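4. What the rules say and what we could check

The Netadon guidelines run to 882 words, and most of them are about labelling files. Two lines deal with people. One says that everybody in the room must know when recording is on. The other says walkways must be kept clear. Neither says who checks.

Anqi Tang and I went through 595 session sheets from the Clollarside site. The "floor clear" box was ticked on 300 of them, and the rest were blank. A tick tells us somebody held a pen. We would not call it proof of a safe floor.

The rule on cables is just as thin. It asks for them to be "tidy", a word that two people can read in two ways. With several people working in one room, some with backpacks on, and a thin cable across the planks, we could not agree whether the rule had been met.
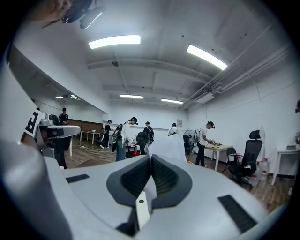

5. Changes we would ask for

Name one person per session who signs for the floor. Replace "tidy" with "taped down or off the walkway".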